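Questions I Get Asked a Lot

Posted in April by the Cabral Kitchen blog

I started this page when my inbox passed 100 unanswered messages, and I felt terrible about every single one of them! So pour yourself some tea and have a look, your question may well be in here.

Why did my paneer turn rubbery?
Most likely it stayed in the pan too long. I fry mine just until the edges color, then let the cubes sit in warm salted water for 20 minutes while I fuss over the gravy. They come out soft every time.

Can I use yogurt in place of cream?
Yes, and I often do, but please whisk it well and turn the heat right down first. Add it a spoonful at a time – I know, it's slow, and I have rushed it myself and ended up with a curdled pot and a very quiet dinner table.

How much is a "cup" on your blog?
A plain measuring cup. For the dal recipes I've started giving grams as well, so the big party dal now says 600 grams of lentils.

Do you cook every day?
Nearly! Weekends are for leftovers and catching up on the house, and I usually have a pot of chickpeas simmering while I get through the laundry (my best recipe ideas come while folding, I couldn't tell you why).

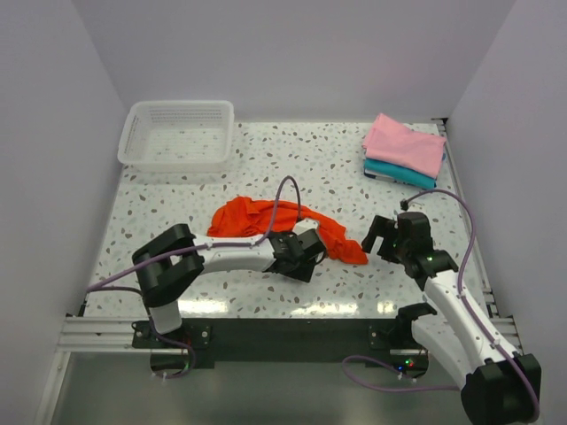

Two shirts folded, and on to the red-orange cloth.

May I share your recipes?
Of course, and thank you for asking. A link back to the blog is all I'd like, and do tell me how the dish came out – I love hearing about the changes you make at home.

Recent posts
Lemon Rice for a Lazy Evening
My Everyday Chickpea Curry
Three Ways with Leftover Rotis
Soft Paneer in Tomato Gravy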